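Pluvico Street bakery to keep its ovens lit through the winter

The little bakery at the bottom of Pluvico Street will stay open after all, and the people who buy their bread there have been telling one another the good news since before the morning rush was over.

El Fassi, which has sold bread, rolls and sweet things from the same narrow storefront for 19 years, had been expected to close at the end of December when its lease ran out. The building changed hands in the spring, and the new owner, a property company called Witis, had at first wanted the ground floor for offices. Under an agreement signed last week, the bakery will keep its space for another five years, at a rent that both sides say they can live with.

"I slept until seven this morning, and I have not done that since I was a boy," said Ákos Simon, who took over the bakery from its founders when they retired and moved closer to their grandchildren. "My wife thought I was ill. I told her no, I am only relieved, and then I got up and made the coffee and burned the toast, which is a fine thing for a baker to do."

Word that the shop might close got around in the late summer, the way such things usually do, which is to say over the counter and a little at a time. Simon had told one or two regulars that he was not taking cake orders for the new year, and one of them, Lilla Halász, went home and could not stop thinking about it. Her birthday cakes came from El Fassi when she was in grade school, and so did the cake at her wedding – a lemon one, three layers, which she still talks about with real feeling.

Halász wrote a letter to Witis, and then she asked her neighbors whether they would like to sign it. By the time she put it in the mail it carried 496 names, some of them in crayon.

"I had thought I might get my street and possibly the next one over," she said. "But people kept taking the page away with them and bringing it back full. A man I had never met rang my bell during supper to ask if it was too late to add his mother. I let him in and he had some soup."

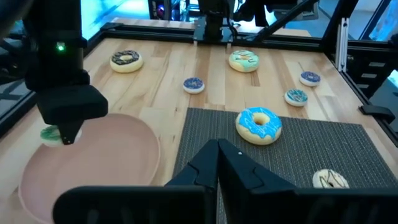 The letter reached the desk of Andor Hegedűs, who looks after the company's buildings on the east side of town. He said that he had not known much about the shop beyond its name and the amount of rent it paid, so he took the bus over one morning to have a look for himself. He arrived a little after eight and found the line going out the door and past the shoe repair place next to it.

"I stood in that line for quite a while, and I learned more about the neighborhood than I had from any of our paperwork," Hegedűs said. "By the time I got to the counter I had been told who was expecting a baby, whose knee was bad, and which rye I ought to buy. It was very good rye, too. I bought a second loaf for the office and I'm afraid not much of it got there."

He and Simon met several times over the fall, mostly in the back of the shop in the slow part of the afternoon. The offices will now go on the two upper floors, which have been standing unused for some years, and the bakery will give up a storage room at the rear so that a new stairway can be put in. Work on the stairs is due to begin after the holidays. Witis says the front door and the sidewalk will stay clear during business hours, although there may be a few noisy mornings.

Losing the storage room means that flour will be delivered twice a week instead of once, and Simon has already talked this over with his supplier, Amosik, whose driver has been bringing the sacks to the alley door for so long that he has his own mug on the shelf. Simon also plans to use the change as a reason to clear out a good many old pans and trays, along with a bread slicer that has not worked properly in all the time he has owned it. Anyone who would like any of it is welcome to ask, he said, and the slicer is free to whoever can lift it.

The agreement is a happy one for the people behind the counter as well. Ksawery Nowicki, who bakes the overnight batch and has been at El Fassi longer than anybody else now working there, had begun looking for another job in October. He had even been to see a large plant out by the highway, where he was shown around very politely and offered a day shift.

"They were nice people, I have nothing bad to say," Nowicki said. "But here I can hear the first bus go by, and then I know it's time for the rolls. I wouldn't know when to do the rolls over there."

Sze-wing Tu, who works the counter on mornings and is studying bookkeeping in the evenings, said customers had been coming in all day simply to shake hands. One woman brought flowers. Another, who is 80 and has bought the same small seeded loaf for as long as Tu can remember, asked whether this meant the price would be going up. Tu told her it would not, or at least not before spring, and the woman said in that case she would take 2.

Simon said he expects to raise a few prices in March to help with the new rent, and that he would put a notice in the window well ahead of time so that nobody is caught by surprise. The poppy seed rolls will stay as they are. He is also thinking about opening a little later into the evening for those who come home from work after the bread is gone, which has been a complaint for years – a fair one, he admits, and one that he has heard from his own sister.

As a thank-you to everyone who signed, the bakery will serve free coffee on the first Saturday morning of the new lease, beginning at 7 a.m. Halász has been asked to cut the first loaf, and she has agreed on the condition that she does not have to make a speech. Her letter, crayon and all, has been framed and will hang by the register.

El Fassi will keep its usual hours through the holidays. Orders for holiday breads can be placed at the counter or by telephone until the middle of December, and customers are asked to bring back their cake boxes if these are still in good shape.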